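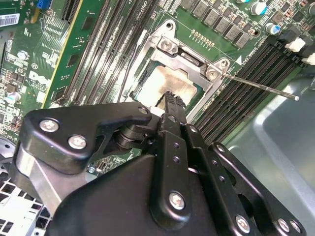 Thermal paste residue on the processor of a Dell desktop.

If your desktop has started sounding like a hair dryer every time you open three browser tabs, pull up a chair, you and I have something in common. I have been taking care of the family computers (and the neighbors' computers, and one that belongs to my dentist) for a good long while now, and the job I get asked for most is changing the thermal paste. People are scared of it. I was too! The first time I did one I had the phone next to me so I could call my friend Zeeshan Swati if anything popped, and I called him twice over nothing.

So, the paste. It's the gray goop between the processor and the heat sink, and it fills in the tiny gaps so the heat can get across. It dries out after some years. When you lift the heat sink off you'll find it patchy, thick in one spot and next to nothing in another, and half of it will have gone up with the heat sink. Perfectly normal, and it looks worse than it is.

What I put on the table before I start:

Rubbing alcohol, the strongest the drugstore has
Coffee filters, a short stack (they don't leave lint the way paper towels do)
A few cotton swabs for the corners
A wooden toothpick or the edge of an old plastic card
A muffin tin for the screws
A new tube of paste
A desk lamp with a neck that bends

The muffin tin was Iara Pereyra's idea and I'll never go back to cups. One hole for the case screws, one for the heat sink screws, one for whatever drops out that you didn't expect. Put a scrap of paper in each hole with a word on it. You think you'll remember. You won't.

Unplug everything, hold the power button in for a few seconds, and lay the case on its side so the board is flat. Touch bare metal on the case before you touch anything else, and keep doing that every so often, especially if you're on carpet in socks like I usually am.

Run the computer for a few minutes first if it still runs, then shut it down and unplug it. Warm paste lets go much more easily. If the heat sink still doesn't want to come, do not yank it. Loosen the screws a couple of turns each, going corner to corner, then twist gently left and right until you feel it give. I once pulled straight up on an older machine and the processor came out stuck to the bottom. Nothing broke, but I had to go sit on the porch.

Now the cleaning. Leave the processor clamped down in its metal frame, with the lever alone, and work on it right there. You don't need to take it out to clean the top, and the fewer times that socket gets opened the better. Nudge off the thick bits with the toothpick or plastic card, then dampen a coffee filter (damp! if it drips you've overdone it) and wipe from the outside edge in toward the middle. That way you aren't pushing old paste over the side and down into the frame. Fold to a clean spot, wipe again. The first two filters will come away filthy and then all of a sudden there's shiny metal and you feel like a genius.

For the bits along the edges, use a swab and roll it. Don't scrub, because the cotton sheds and you'll be there with tweezers afterward. And keep screwdrivers away from the metal completely. Tyson Leclerc scratched his up pretty good with a butter knife, and yes, he has heard all about it from me. 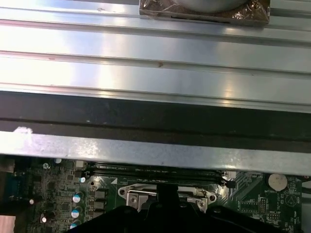
While the alcohol dries I go after the dust, which is the part most people skip and it matters just as much. Any place where two pieces of metal meet will collect fluff, and so will the grooves in anything ribbed. A soft paintbrush, the cheap one-inch kind, does more good than canned air, which mostly moves the dust to the other end of the case. Brush with one hand and hold the vacuum hose a few inches off with the other. Never let the nozzle touch the board. If there's a fan nearby, stick a finger in it so it can't spin while you work.

Check the memory slots while you're in there. I like to look along them with the lamp held low, and if there's lint down in an empty slot I flick it out with a dry brush. Make sure the little latches at the ends move the way they should, too. I spent a whole evening in June chasing a computer that wouldn't start after a cleaning, and it was one memory stick not pushed down all the way.

Back to the paste. Pea-sized blob, dead center, and let the heat sink squash it. A small pea! Yufang Lü spreads hers with a card in a thin coat and gets the same result, so do whichever you like. What you don't want is so much that it squeezes out the sides. Set the heat sink straight down, and if you have to lift it because you missed the holes, wipe everything and start over. I know. I hate it too.

Screws go in the same way they came out, corner to corner, a little at a time until they're snug. Plug the fan back in. I'm putting that on its own line in my notebook because I've forgotten it 3 times:

PLUG THE FAN BACK IN.

As for which paste, I've used Kodero and I've used Umine and I couldn't tell you the difference with my eyes closed. Kodero is a bit stiffer out of the tube. The Umine cap cracks, so keep it in a sandwich bag. A small tube does several computers, but write the date you opened it on the side with a marker, and if it comes out runny or crumbly just toss it.

A couple of odds and ends from the mail:

Atif Durrani asked whether nail polish remover works if you're out of rubbing alcohol. Please don't. Some of it has oils and scent in it, and it can eat plastic. Wait and go to the store.

Someone else wanted to know how often to do all this. I look at the dust twice a year and leave the paste alone until the fan starts complaining or I have the heat sink off for some other reason. If it's running cool and quiet, close it up and go have lunch.

If you get paste on your shirt, scrape off what you can, dab with rubbing alcohol from the back of the fabric, then dish soap, then wash. I've saved two shirts that way and lost one good tablecloth, so cover the table with newspaper first.

Last updated July 17, 2013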